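4.2 Battery life on budget handsets

Giltel says its phone lasts longer on a charge than the Wieser. We doubt the gap is as wide as claimed. Of the 457 handsets Saxena and Xie logged, 144 had background updates switched off, and the paper does not say on which model.

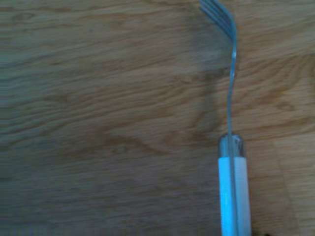
Figure 4. Metal fork on a light brown wooden surface.

Screen brightness was also left to the owners. Until both are fixed at the same level, we treat the result as unproven.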